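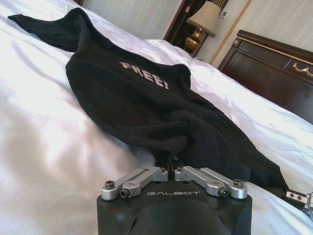

Dana Wurkine
Laundry and linens editor, Mokley Home

Sweatshirts on the Bed: Your Folding Questions, Answered

I get more mail about sweatshirts than about fitted sheets, which I never would have guessed when I started this page! Most of you want to know how to fold the things, plenty of you want to know how to keep the lettering nice, and a few of you just want permission to leave them in a heap. I've pulled the ones that keep coming back. If yours isn't here, the comment box on the Mokley main page is still the quickest way to reach me.

Why do you fold on the bed and not on a table?

Room, mostly. A sweatshirt with its sleeves out takes up a lot more space than you'd think, and my table is usually covered in mail. A made bed gives you a big flat area at a decent height (my back has opinions about this). White bedding is my favorite under dark clothes: you can see exactly where a black sleeve ends, and you can see every last piece of lint too, for better or worse.

My bedspread is shiny and everything slides around. Help?

Oh, I know this one. Glossy fabric is pretty and it is a pain. Put a bath towel down first and fold on top of that. Or work close to the edge of the bed and hold the hem against the mattress with your hip while you do the sleeves. Looks silly, works fine.

It came out of the basket in one big wad. Where do I start?

Find a sleeve. Any sleeve. Pull it out long and lay it flat, then go looking for the other one. Once both arms are out, the body more or less tells you where it wants to go. Pick up one fold of cloth, lift, give it a shake, set it down again. I do this before I even think about smoothing. Trying to smooth a wad just gives you a flatter wad.

Face up or face down?

Face down for me, so the printing ends up on the outside of the finished fold. If there's a word across the chest, like FREE! in big capitals, I like to be able to read it in the drawer. Start face up and you'll still get a neat bundle, you just won't know which black sweatshirt it is without digging. I own far too many black ones to live like that.

OK, so what are the actual steps?

Lay it face down and smooth it from the neck to the hem. Bring one side in toward the middle, sleeve and all, then fold that sleeve back down so it runs straight along the body. Do the other side the same way. Now fold the bottom up to the neck, and fold once more if your drawer is shallow. Flip it over and you're done. The first few took me forever, and now I can get through 10 of them before my coffee gets cold.

What about the hood, if there is one?

Fold it flat down over the back before you bring the sides in. Tuck the strings inside it. I've tried rolling everything up into the hood, travel style, and it's cute, but it makes a lump that won't stack.

Does the printing crack if I fold across it?

It can, over time, especially on older ones that have been through a hot dryer a lot. I try to put the crease above or below the letters. If the word lands right in the middle of the chest, fold in thirds instead of in half and you'll usually miss it. And wash it inside out! I nag about that constantly.

Can I just hang them?

Sure. I hang 2, the ones I wear every week, and fold the rest. Heavy ones get shoulder bumps on thin hangers, so use something wide. I bought mine at Oravec, the hardware place on my side of town, back in September, and they've held up.

How do I get wrinkles out without ironing?

Back in the dryer for a few minutes on low with a damp washcloth, then take it out right away and lay it flat. Please don't iron over the letters. I did that once and I'm still mad at myself.

Where can I find your drawer dividers?

They're from Vunton and I paid for them myself. I use 2 in the bottom drawer, with the sweatshirts standing on edge like file folders. A cut-down shoebox does the same job, so try that before you spend anything.

Do you ever leave one lying on the bed all day?

Yes. Next question!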